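Wednesday, after lunch

Glassware day, finally! I'd been putting off sorting the little pouring jugs since we moved the shelves, and this morning I ran out of other things to do (well, other things I wanted to do), so out they all came. The old box says 17 on the lid in somebody's marker, and 17 is what I got, so that's a nice start.

The plan is the one we talked over by the sink: every clear glass piece gets a look at the rim, a look at the spout and a line in the book, and then it goes back in a bin with a number that matches the book. Bin 432 is for the small jugs. Bin 513 is for anything with a chip, and I'm hoping it stays light, because we never did find a good way to grind a spout without making it worse. Potgieter won't take chipped ones back after 10 days, and we're way past that.

I've been having trouble with the Foris jugs and the Cerska ones getting mixed up. Empty, they look like cousins. Fill them and you know right away, the Cerska pours in a nice thin string and the Foris runs back down under its own chin and onto your wrist. I'd love to keep the drippers for rinsing only. Put a dab of paint on the base? Tape comes off in the wash, we tried that, the drain still has some of it.

White board for the rim check, same as always. A chip in clear glass is so hard to see on the wooden bench, and on white it's a bit easier, at least with the lamp pulled low. I go one jug at a time now, after the clinking incident in December.
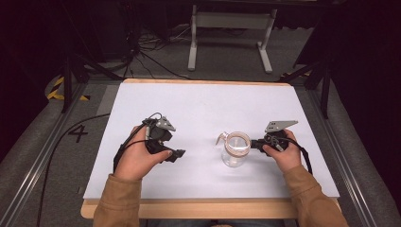
Jannik Brandes thinks I'm wasting my time on rims and says the spouts are where they go first, every time, and that I should run a fingertip (gloved!) under the lip before I even bother with the lamp. Fair enough. He also wants the jugs stored upside down, and there I'm not with him: that puts all the weight on the rim and spout, the exact bits we're worrying about. Right side up with a sheet of paper over the bin, please, until we've argued it out properly.

So I went back and did the spouts on the ones I'd already passed. Slow going. One felt rough underneath but I couldn't see a thing with the lens, so it's in the book with a question mark and sitting by itself on the windowsill. Please don't make tea in it.

Still to do:

- pour test with plain water, same height each time
- ask Jikness if they sell the small bins with lids
- new page in the book for the tall ones
- paint for the bases, blue if we have any left

Stopped at the tall ones. My back has had it with that stool.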